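# Flullik Steamer – the little one with the long hose

I've sold steamers out of the Castgate shop for long enough to have opinions, and the Flullik is the one I keep at home. I don't own an iron anymore. Well, I own one, but it lives behind the paint cans and I'd have to dig.

So this page runs longer than our usual ones. If you just want the numbers they're near the bottom.

## What you get

The base unit, the hose, the steam head, a clip-on fabric brush, a heatproof mitt (right or left hand, it's the same mitt) and a small funnel for filling. No pole. I know some of you will want a pole, and I'll come back to that.

The tank lifts straight out and fits under a bathroom faucet, even one of those low ones that barely clear the bowl. My last steamer had a tank the shape of a loaf of bread and I used to fill it with a coffee mug, one mug at a time, dripping all over the hall. Never again!

## How it steams

Flip the switch, hang up whatever you're steaming, and wait for the light to go from orange to green. Then hold the trigger for a few seconds over the sink before you point it at anything you care about. The first puff always spits a bit, on this one and on every other steamer I've had in the shop, including the ones that cost three times as much.

After that it's steady. I like that the trigger locks, and I like even more that it unlocks with a flick of the thumb, so you can stop fast if a kid or a cat wanders in. The steam head gets hot along the front plate but the handle stays comfortable. Use the mitt if you're holding the fabric taut from behind. I skipped it once, on a curtain, and I learned.

Su-chen Poon, who runs the alterations counter with me, prefers the Abera for heavy wool coats, and she's right that it pushes out more steam. It's also a beast to carry upstairs and it hums like an old fridge. We've had the two side by side since December and I've reached for the Flullik nearly every time – she hasn't. Come in and try both, we'll argue about it in front of you.

## What it's good on

Curtains, above all. Leave them on the rod, start at the top, work down slowly, and let the weight of the cloth do the pulling. Linen dresses, rayon, knit tops, anything with pleats you don't want squashed. Tablecloths once they're on the table, if the table underneath can take it (put a towel down, please, steam and varnish don't get along). I've done a whole sofa cover with one refill halfway.

What it won't do is put a sharp crease in a pair of pants. No handheld steamer will, whatever it says on the box. For that you need a hot flat plate and something firm to press against, and I'd point you to the Tudia press, which we also carry. Please don't try it on waxed jackets, suede, or anything with glued-on trim. Velvet is fine from the back side, with the brush off.

## Cotton shirts, which is what most of you ask about

Button-ups are where people get fed up and go back to the iron, and most of the trouble starts before the steamer is even switched on. Take the shirt out of the washer promptly, give it one hard shake, and hang it by the shoulders with the top button done up. Then do the collar first, the placket next, then the sleeves, and leave the big plain panels for last.

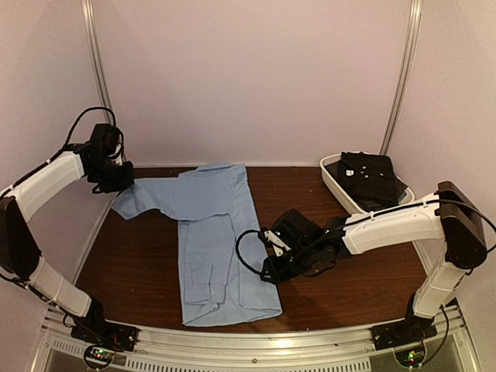 Steaming takes care of wrinkles, but how you store the thing afterward decides whether they come back. A light blue button-up like this one, with its body brought into a long rectangle down the table and one sleeve still reaching out to the left, is at the point where I'd stop and smooth everything with the flat of my hand. Get the creases out of the body now, before that sleeve comes in over it, and you'll have far less to steam next time. Let the shirt cool and dry fully on the hanger before you fold it, too. Fold it warm and damp and every bend you make will set.

## Looking after it

Empty the tank when you're done. That's most of it. If your water is hard, use distilled, or do half and half if you go through a lot. Don't add scent, vinegar, or fabric softener to the tank – we had one come back that smelled like a candle store and there wasn't a thing we could do for it.

Store the hose in a loose loop. Tight coils make it kink near the collar, and a kinked hose gurgles.

## The numbers

| | |
|---|---|
| Item number | 502 |
| Power | 2000 watts |
| Hose length | 79 inches |
| Price | $200 |
| In the box | Base, hose, steam head, brush, mitt, funnel |

## About that pole

Flullik doesn't make one. A sturdy over-the-door hook does the same job and takes up no floor space, and we sell a plain metal one at the register. Kalkidan Kassa in our workshop also replaces hoses and trigger springs, so if yours gives out, bring it by before you buy another. Bring the base as well as the hose, with the tank empty. Spare brushes are usually in stock, spare mitts come and go, so call first if it's a mitt you're after.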